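Quick one before I head back over. Swapped hands this morning – Malier ones off, the Vasholm five-finger pair on – and went straight to the bathroom tasks. Toothpaste first.

Closing force at 55 percent. Same arms, same controller, so it's a fair-ish comparison. The Maliers are two flat jaws and they squash the tube every time.

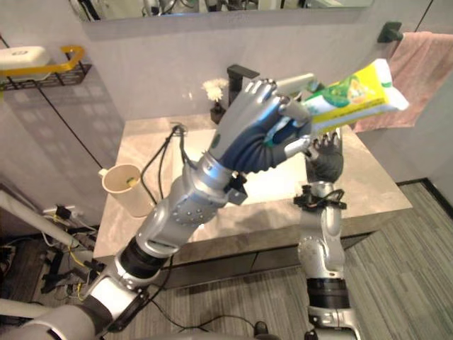
Left hand on the tube, right coming up underneath.

Thumb is the big diffrence. With it low on the tube the grip feels way less twitchy. Got 9 clean pickups before lunch, then two drops in a row, both on the handover. Think thats my timing, not the hand.

Gripes: wrist cables. Always the wrist cables. Also the fingers are slow to open, 700 ms by my log, and Vesna wants it quicker before we try the cap.

Leaving the Vasholms on til October. Cup next, then towel if Zlatko gets the new wrist limits in.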